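Getting the Smell Out of Drink Bottles

My mum in Jumosdale swore by bicarb for everything, and I've come round to her way of thinking (only took me thirty years!). Pop a heaped teaspoon into the bottle, fill it with warm water and leave it for 60 minutes, or overnight if someone's had a protein shake in there.
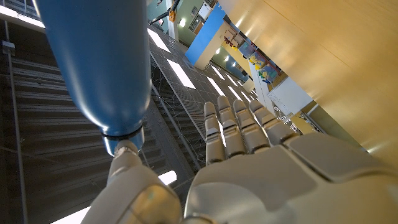

Lids are where the pong really lives, so do pull out the rubber seal with the blunt end of a skewer and give it a soak in white vinegar for 30 minutes. My neighbour Yichen uses an old toothbrush on the threads and I've pinched the idea, it's brilliant. Don't put painted metal bottles through the dishwasher, though, as the colour can go dull and chalky, and mine did.

Dry everything upside down on a rack with the lid off. I keep ours on the sill above the sink, next to the basil, and they catch the arvo sun lovely. 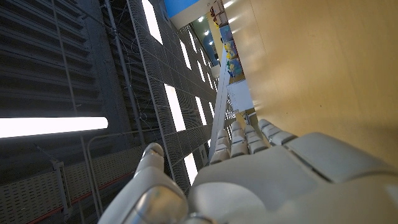 Pale grey fingers, dark slats behind.

If there's still a whiff, try a squeeze of lemon and another soak before you give up on it.

Related tips
Descaling the kettle
Tea stains on favourite mugs
Lunchbox seals and how to save them

We use cookies to remember your settings. OK

Contact Yutong Shi | © Grurnport Home Tips | Back to top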